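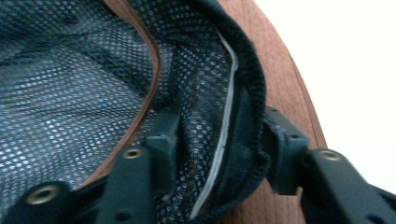
Second week with the hand grippers
13 Jul 2025

I meant to write this last night and fell asleep with the notebook on my chest, so it goes down this morning with coffee, while I still remember which complaints were about the tool and which were about my wrists.

The Lerari set is ours until the end of the month, and then we either pay for it or send it back. It's the plain kit - two hand-held grippers, a camera on each, a charger, and a year of their upload service, which takes your recordings and hands them back trimmed and sorted so a robot arm can be taught from them. They want 600 a month for the service. The Plirkatach people quoted us 300, but that was without any sorting, and having sorted recordings by hand through most of June I know what my evenings are worth to me, even if the bookkeeping doesn't.

We've been on fabric all week. Blagoje Zupan picked it. He says any gripper can pick up a block, and if we're going to spend money we ought to spend it on the thing that makes us miserable, and he's right, though I grumbled at him all through lunch about it. The black mesh with the elastic rim was my first real test. You have to get one finger inside the gathered edge and the other outside, against the wood, and close on the fold without closing on anything else, and you can't feel a thing through the handle except a sort of mushy push back. I used to sew a bit, and I kept wanting to put the gripper down and use my thumb! I do like how stiff the fingers are, though. The Ukwood pair we tried before these had a wobble in the hinge that I could never stop noticing once I'd noticed it.

Then the hat, the tan one with the paw prints on it, which I've grown fond of. Hats are friendlier than mesh because there's so much more to grab, but they fold wherever they please, and the crown puffs up just when you think you have the brim.

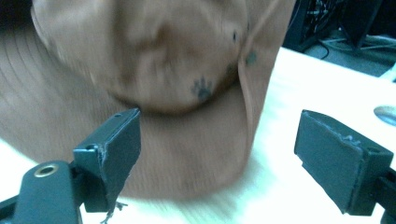 I do my best when I slow down, and I'm bad at slowing down, especially toward the end of a batch when I can smell somebody's soup. Lerari's guide asks for steady movement and says quick turns smear the picture, and I must have read that line 17 times by now. I'd like a little light or a buzz in the handle to tell me I'm rushing. I wrote that on the feedback sheet, along with a plea for a smaller grip, and got a very kind reply with no promises in it.

We stand at 1206 recordings, going by the counter on their page, and almost all of them went up without a fuss. The ones that stalled went through on a second try after I moved the laptop closer to the router, so I can't fairly hold that against them.

Blagoje leans toward buying. I lean that way too, but I want another few days with stretchy things before I say so out loud, and I still owe Delić a call about whether their spare finger pads would fit these handles. Must also ask about the invoice, find my other wrist brace, and return the big scissors to the drawer before they're missed.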